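Pandside: The Fingers Finally Close Straight

Last updated: July 31, 2023
Shares: 1,744 | Comments: 2

I've been promising an update on Pandside since the base plates were still a drawing, and I finally have something worth writing up. It grips! It grips things I didn't design it around, which is the bit I've been waiting for, and I've been grinning about it all week.

For anyone new, Pandside is my hand-held gripper. You hold it by a handle, you squeeze a trigger, two fingers come together, and a camera above the fingers records what they do. The arm comes later. The idea is that I work out the fingers and the view while the thing is still in my own hand, where I can feel when something's off, and then the same front end bolts onto the arm with hardly any changes. I got started at home on the kitchen bench and moved it over to Drinport, the shared workshop, once the bits outgrew the fruit bowl.

The fingers are up to their fourth version. Version one was a flat paddle, rigid all the way through, and it picked up boxes beautifully and threw everything else across the room. Version two had foam on it. I liked the foam very much until it started peeling, and then I was picking crumbs of it out of the linkage with tweezers. Version three was the first one with ribs, and that's when it got interesting, as a ribbed finger gives way where it's pushed and the tip curls in around whatever you're holding. You push on the middle and the end comes towards you! I must have sat there poking it for half an hour. If you haven't made one, make one, even if you never put it on anything.

Trouble was, version three twisted. Close it on something with straight sides and it was fine, but give it something fatter at one end and one finger would roll over and the tips would cross. I tried thicker ribs (too stiff), then fewer ribs (worse), and then left it in a drawer for a good while and worked on the trigger instead.

What sorted it was the mounting plates. I'd been blaming the fingers and the real culprit was behind them. The old plates held each finger too close to its middle, so there was nothing to stop it rocking. I redrew them wider, with the screws spread out towards the corners, and the rocking pretty much vanished. It was the first evening I'd had two fingers that meet at the same spot each time you squeeze. I printed the plates in white because that's what was loaded and the ribbed parts in magenta because I adore it.

The grey strips on the inner faces are the other change. Bare ribs are slippery on anything smooth, and the strips give it something to hang on with. I went through a silly number of offcuts before I settled on the thickness. Too thick and you lose the curl, too thin and you might as well not bother. The sheet came from Achterberg, who'll cut you a small piece if you ask nicely, and I still have most of it left.

So, on to testing. I wanted something awkward and the computer mouse was perfect – one of the sculpted ones, with a thumb rest that flares out on one side, so the left finger and the right finger are never touching the same shape. It's smooth, it's rounded, and depending on the angle you come in at, it's a completely different problem. I tried it on the mouse pad and on the bare desk, square on and at a slant.

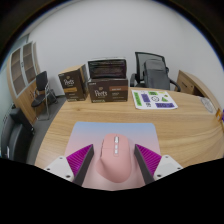

Fingers open, mouse on its pad.

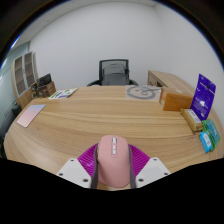
Held, just off the table.

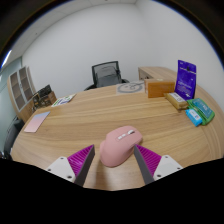
Roscoe Lyons reckons the diagonal approach is the one to keep practising, as that's where the old fingers always let go, and he'd like to see me do it slower. Fair call. I do rush the last bit. When you're squeezing the trigger yourself there's a strong temptation to snatch, and your wrist makes up for a lot of sins that a motor won't. He also asked whether I'm correcting with my wrist without noticing, and yes, I almost certainly am. I've started bracing my elbow on the desk and I can feel how much I was cheating before.

Coming in square on is the friendliest. The tips go down on either side, you squeeze, the strips meet the shell and up it comes. On a slant, the fingers arrive at different times, so one of them nudges the mouse before the other one has hold of it. Version three would tip over at that point. Version four mostly lets the mouse turn a little until it suits both fingers, and then closes. I love that. There's no clever code in it whatsoever, it's just a bendy shape doing what bendy shapes do.

The camera is set wide, much wider than I first thought I'd want. With the narrower lens I got a lovely flat view of the fingertips and hardly any idea where I was. Now everything bows out towards the sides and straight edges go all bananas, but I get the fingers, the thing I'm reaching for and a fair bit of the room in one go. The housing still blocks a big chunk along the bottom, and I'd like to trim that down. I might be able to shift the camera forward a touch, but then the plates start creeping into places I'd prefer to keep clear, so that'll be a proper afternoon of fiddling.

Weight is the next job. The whole thing comes in at about 700 grams, and that doesn't sound like a lot until you've been holding it out in front of you for an hour with your elbow in the air. Most of it is the handle, which I made solid out of laziness. A hollow one is already drawn up. I'd also like a softer return spring, as my trigger finger is complaining, and a better way to route the cable so it doesn't catch on my sleeve (it has caught on my sleeve every single session).

Things I'm leaving alone for now: the rib spacing, the strips, the colour. Definitely the colour.

If all goes well I'd like to have it on the arm by October. The bracket is half modelled, and the motor that will take over from my finger is sitting in its bag waiting for me to be brave. I'm planning to keep the hand-held handle too, so I can swap back and forth and compare the two properly. After the mouse I want to try mugs, a roll of tape, a floppy packet of something, and maybe a banana if I can stand the mess.

I've cleaned up the plate drawings and they're yours if you want them, just leave a comment and tell me what size screws you've got in the drawer. I drew them for mine and they're a bit of an odd lot.

2 comments

Gus Calloway
Wider plates! I had the same twist on mine and kept making the fingers chunkier. Would love the drawings. Mine are all M3 if that helps. How are you keeping the strips on?

Reply from the author
M3 is easy, I'll resize the holes tonight. Double-sided tape for the moment, the thin clear stuff, and I rough up the ribs a bit first. Ask me again once it's been through a warm week in the car.

Recent posts
Foam Was a Mistake
A Trigger That Doesn't Pinch
Lovodance, My Two-Legged Wobbler, Walks to the Door
Moving the Mess to Drinport
Sorting Screws While It Rains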